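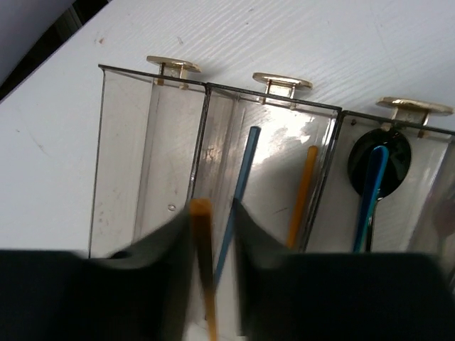
Vondráček

The white table in our shared workshop is the same one where people glue chairs and repair bicycles. In the evening, after seven, it belongs to the arm.

We started the build in June. The joints came from Traneck, the controller board from a small shop called Nekano, and the rest we printed or cut ourselves. The whole machine cost 1,524 euros, which we paid in parts over the winter. I had expected to spend most of the time on the motors. Instead I spent it on cutlery.

Our task sounds like housework. The arm must sort slender rods and spoons in clear plastic compartments with gold-toned knobs at the far end. Clear plastic is difficult for a camera on the wrist. The lamp makes a white patch on the wall, the dividers show bright lines, and a black spoon in the next compartment shines almost as much. My first program believed that a reflection was a rod, and it closed the fingers on air with great confidence.

We recorded 3,000 attempts with Zemby, the free software that our group uses for training. Each one takes 60 seconds if I don't stop to drink tea. After the first evenings we moved the lamp lower and put matte tape on another set of boxes for comparison. The tape helped, but I still prefer to work with the shiny ones, as they are what people have in their kitchens.

The fingers are now in version 2. They are narrower at the tips, so they can go down beside a divider. Next month I want to change the cable on the wrist, which pulls a little when the arm turns left.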